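Zullari County Talk > Local Government > Measure 2 (Neltilano / Pirihi merger)

gravelroad_pat
31 Oct 2018
OK so can we get one thread where people stick to what's in the measure. The other three got locked.

What I have, from the county voter page and the plan itself:
Measure 2 folds the Neltilano town government into the city of Pirihi. Both places vote. Has to pass in both. If it fails in either one it's dead.
It does not change school lines. It does NOT change your zip code. Seen that one on two yard flyers now.
Town council goes away, Neltilano gets its own ward on the Pirihi council.

The plan is 40 pages. Skip the first part, it's all letters from people thanking each other. The money starts at the chart with the gray bars.

Go.

millpond_dee
thank you. my mother in law is convinced they are going to rename her street

gravelroad_pat
Only if there's a duplicate. There's a list at the back. Elm and Second are both on it so yeah, some folks on the Neltilano side would get a new street name. What street is she on?

millpond_dee
Elm. oh no

Tarheel_transplant
Went through one of these where I used to live. Street names were the biggest fight of the whole thing and it lasted years after. Sewer went fine. Cops went fine. People still use the old street names to spite the mail carrier.

northfork_bill
Voting no. Already sent it in. Pirihi can't plow its own hills and they want ours too. Last winter our road was clear before breakfast and my brother over in Pirihi sat home till noon. That's the whole argument for me, dont need a chart.

ash_r
Bill, the plan keeps the Neltilano road garage open. Same crew same trucks

northfork_bill
For how long

ash_r
it says "through the transition period"

northfork_bill
So for how long

ash_r
ok it doesn't say. fair

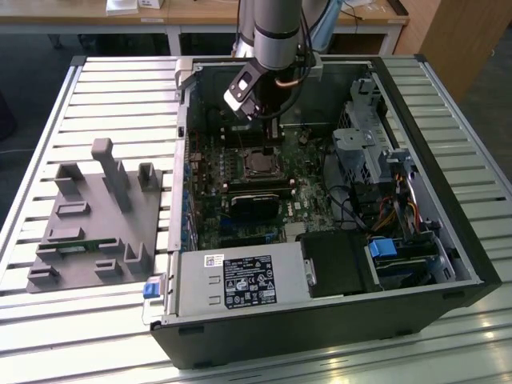
Dell desktop tower, side panel off

gravelroad_pat
It sort of says. Transition ends when the new combined budget gets adopted, and that would be the one after next. After that the garage is whatever the council wants. Bill's not wrong to ask.

Jobs too. 21 people work for the town right now, part timers included. Plan says no layoffs, positions go away as people retire. Town clerk becomes a deputy city clerk, same pay. The town manager job is just gone.

cwhittle_zc
"no layoffs" means nothing if it isn't in the measure text. And it's not. The measure text is one paragraph. Plan isn't binding, it's a study. A consultant wrote it. Kulix has done the same study for half the small towns in the state and you can bet they all say merge.

ash_r
Do you know that or are you guessing

cwhittle_zc
Guessing on half. But name one where they said don't.

gravelroad_pat
I don't know either way. Somebody asked them at the September hearing and the guy said he'd get back with a list. Never saw a list. If anyone has it post it.

millpond_dee
I was at that hearing. he was very nice about it and said nothing. also the mic was out for the first part so if you watched from home you missed the whole bit about the water bond

Tarheel_transplant
What about the water bond?

millpond_dee
so Neltilano still owes on the water tower. under the plan only Neltilano addresses keep paying that off, Pirihi doesn't pick any of it up. and Pirihi owes on the rec center and thats only theirs. that's how i understood it, someone correct me

gravelroad_pat
Correct. Old debt stays with whoever borrowed it. New debt is everybody.

cwhittle_zc
Which is the ONE good thing in it and I'll say so.

lorraine.k
Can someone explain the $138. I've gotten it in the mail twice. One says I save $138 and the other says I pay $138 more. Same number!!

gravelroad_pat
Ha yes. Both come off the same table. The study takes an average house in Neltilano. Town tax goes away, city tax comes on. If you don't have city trash pickup now and pay a private hauler, you come out $138 a year ahead bc trash is in the city tax. That's the Yes mailer.

The No mailer, I've looked and looked and I think they took the trash line and put it on the wrong side. Or they did it on purpose. I can't get there any other way.

cwhittle_zc
It was not on purpose. I'm with the No group and I've told them it's wrong and there's a corrected one going out. But the Yes number is junk too. Plenty of people out on the county road don't pay a hauler, they take it to the transfer station themselves. Those people pay more. Nowhere on the Yes mailer.

lorraine.k
We go to the transfer station. So what's my number

cwhittle_zc
Depends on your assessment. Take your assessed value, use the city rate on the gray bar page, subtract your current town line. Don't subtract any trash. That's you.

lorraine.k
Ok did it. I pay more. Not a lot. Dinner out maybe

northfork_bill
Dinner out every year forever

ash_r
you'd get the trash picked up though? for the price of a dinner? you hate the transfer station lorraine you posted about it all summer

lorraine.k
I do hate the transfer station

Tarheel_transplant
Anybody know who'd run for the new ward seat? Feels like it matters more than most of this.

millpond_dee
Shiyu Meng said she would if it passes. she's on the town council now, voted against putting it on the ballot

Tarheel_transplant
Voted against it but she'd take the seat? Hm.

millpond_dee
I don't see the problem. if its happening anyway somebody has to sit there and argue for our roads. i'd rather it was someone who was suspicious going in

cwhittle_zc
Agree with dee. Meng asked the only decent questions all year. She's the one that got them to put the street list in the back.

ash_r
she also held up the sidewalk grant for two meetings over the font size on a notice

cwhittle_zc
It was a legal notice and you could not read it. My eyes are fine.

gravelroad_pat
Back to the measure pls. 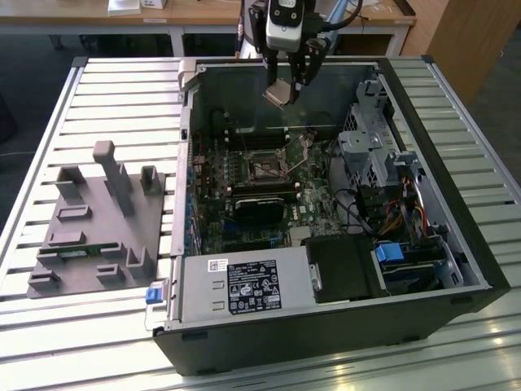
Open desktop case, nothing in the CPU socket

pirihi_west
Pirihi side here, hi. Nobody over here is talking about this at all. I had to look up which way I was voting. One question, what do WE get? All the mail is about Neltilano.

gravelroad_pat
Good question. Per the study, a bigger tax base, and the city can annex along the highway without getting sued by the town again. Also a share of the gravel pit lease. The pit is Neltilano's and it pays pretty well.

northfork_bill
THERE it is. The pit

pirihi_west
There's a pit?

northfork_bill
They want the pit. Always did. My dad said so back when they first tried this

ash_r
Bill the pit money is in the study out in the open, it has its own page

northfork_bill
Read your own page then. Goes to the general fund. Right now every dime goes on roads. OUR roads

gravelroad_pat
Just checked, he's right. Currently earmarked for roads by town resolution. Resolution would lapse. I missed that and I've read the thing more than I'd like to admit.

cwhittle_zc
See, that should have been the mailer. Instead of messing up the trash.

ash_r
ok that moves me a little. still yes. I just think running two clerks offices, two of every form, two permit counters a ten minute drive apart is silly for places this size. took me all spring to get a fence permit becuase the line runs through my yard and each side sent me to the other

Tarheel_transplant
The line goes through your YARD?

ash_r
through the compost pile near as anyone can tell. I vote in Neltilano. the dog lives mostly in Pirihi

lorraine.k
Does the library change? Neither mailer says

millpond_dee
library is county. no change. hours are the same, branch stays

lorraine.k
Good. Then I'm still undecided but calmer

pirihi_west
Can I still drop my ballot at the fire station or is it only the clerk now

gravelroad_pat
Box is at the clerk's, and one outside the Neltilano town hall by the ramp. Fire station box got pulled, the lid was bent. Either box works no matter which side you live on, same county ballot. Sign the envelope. Outside one.

northfork_bill
And vote no

ash_r
and vote however you want

cwhittle_zc
Corrected No mailer is at the printer, fwiw. If you got the first one toss it. I'll post the text here when I have it so Pat can pick it apart.

gravelroad_pat
Will do. Still looking for that Kulix list of other towns too, if anybody was at the September hearing and wrote down an email for the guy.

millpond_dee
i have his card somewhere. looking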